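The Trallwood Evening Course Enters Its Third Year
Students at the Trallwood institute are teaching a pair of robot arms to tidy a kitchen, one small task at a time

By Lucie Simard

The robotics course at Trallwood was never intended to produce a finished machine. When it was approved three years ago, the aim set down in the prospectus was a modest one: students without an engineering background should be able to plan a task, carry it out with a pair of robot arms and give a clear account of the result. That wording has not been altered, although the work done under it has become considerably more ambitious.

Students are placed in small teams and each team is given a household job. The present group, known as Sorum after the name its members chose in the first week, was assigned putting things away. Its members practise with rolls of coloured tape, which must be picked up from the table and placed in a container. The choice was made by Fidel Palma, who leads the course and who wanted an object that could be bought in any stationer's shop.

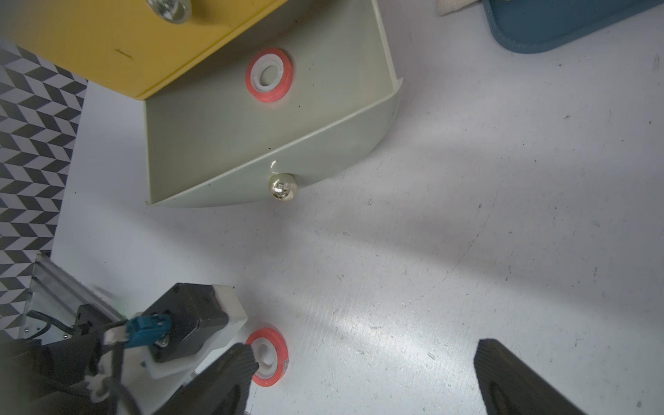 A roll of tape in the open tray, with a second on the tabletop by the gripper.

A roll lying flat is a harder object than it first appears. The fingers must come down on either side of it and close squarely, or the roll tilts and slides away. Teams are required to keep a written log of every attempt, successful or otherwise, and the Sorum log had reached 394 entries by the end of the summer term. Mr Palma reads all of them. He attaches particular importance to the entries for failed attempts, which must state what the operator intended to do and what the arm did in its place.

The second half of the course is concerned with the use of two arms together. Salma Kabbaj, a member of the Sorum team, came to it from a post in hospital catering and had expected the programming to be the difficult part. In her account, the greater difficulty lay in agreeing which arm should go first. The team spent two full evenings on the question – much of it at a whiteboard – before settling on a rule that one arm should remain still until the other had moved clear.

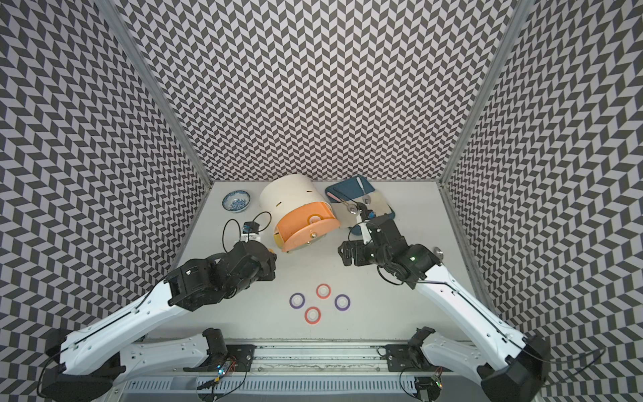

The rule was later relaxed. Brahim Ezzat, who joined the team at Easter, argued that a waiting arm was a wasted arm, and proposed that the two should share the approach to the container and divide the rest of the table between them. His plan was tried over 50 attempts and adopted with minor changes. A note on the subject has since been added to the course handbook, where it will serve as guidance for later teams.

Assessment is by demonstration and by a report of no more than 300 words. The limit is strictly applied. Mr Palma takes the view that a student who has understood a fault can describe it briefly, and reports that exceed the limit are returned unread. Several former students have remarked that the report was the part of the course they found most useful in their later employment.

The institute is also considering how far the work should be opened to schools. A proposal from the Gill centre, where younger pupils would prepare tasks for the Trallwood teams to attempt, is expected to be discussed in September.

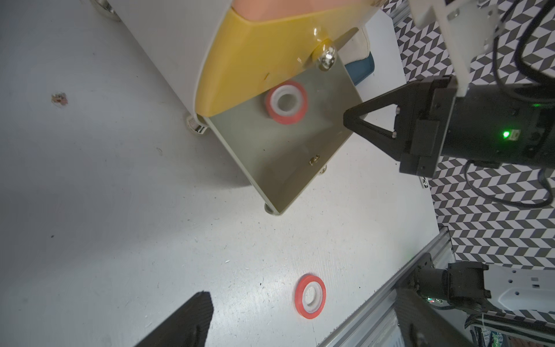 Nabila Cherkaoui would prefer the schools to be given time on the arms themselves, arguing that pupils who only write tasks for others will learn little about why a simple instruction can go wrong. She has suggested that one evening in each month be set aside for them, with a member of an existing team present throughout.

Mr Palma is sympathetic, but has asked that any such arrangement begin with a single school. The arms are in use on most evenings during term, and time for practice is already short before each demonstration. The next intake of students will be placed in teams during the opening week of the autumn term, and the job to be assigned to them has not yet been announced.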